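Re: [allotment-kitchen] Steamed dumplings going flat

Last updated: 1 July 2021

Hello all, and thank you Danica for getting this going again, I've been meaning to write for ages!

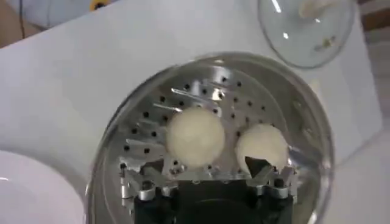 Danica Matoušek wrote:

> My dough looks lovely right up until it goes in the pot, and then
> the dumplings come out wrinkled and heavy as a wet sock. I use 500 g
> of flour, the coarse sort, and fresh yeast when I can get it. My
> mother never weighed a thing and hers were perfect. Is it me or is
> it the flour? And does anyone still have the Zametero plum recipe?
> I lost mine when we moved.

First of all, it isn't you. I had a whole winter of wrinkly ones (my husband called them walnuts, and ate them anyway) and I changed the flour twice before it dawned on me that I was letting them rise far too long. They'd be huge and wobbly on the board and I'd be so pleased with myself, and then down they went. Now I stop when they still feel a bit springy under a finger.

The other thing is the lid. I used to whip it off the second the time was up, and the poor things got a blast of cold kitchen air. These days I turn off the heat, shift the lid a crack and leave them for 3 minutes while I melt the butter. My neighbour pricks hers with a skewer the moment they come out and swears by it. Try both, I'd love to know which you prefer.

For 500 g of flour I use 200 ml of milk, an egg, and then a splash more milk if it feels tight, which with the coarse flour from Kopecký it nearly always does. It drinks like a camel, that flour. If you're using ordinary plain, hold the splash back. Oh, and a pinch of sugar for the yeast, even in the savoury ones.

As for the Zametero recipe – yes!! I have it, on the back of an old seed order, with a big plum stain across the quantities. I think I can make it all out apart from the cinnamon. I'll type it up this evening if the children let me near the computer. It wants small firm plums, so it's really one for October here, but you can do it with apricots in the meantime. Leave the stones in or they go to mush.

Does anybody have plums to spare this year, by the way? Our tree has sulked since the frost and I doubt we'll get a bowlful. I can swap for courgettes (please, somebody take the courgettes).

Love to everyone,
Sabina Hudec

Contact the list owner | © Allotment Kitchen list members | Back to top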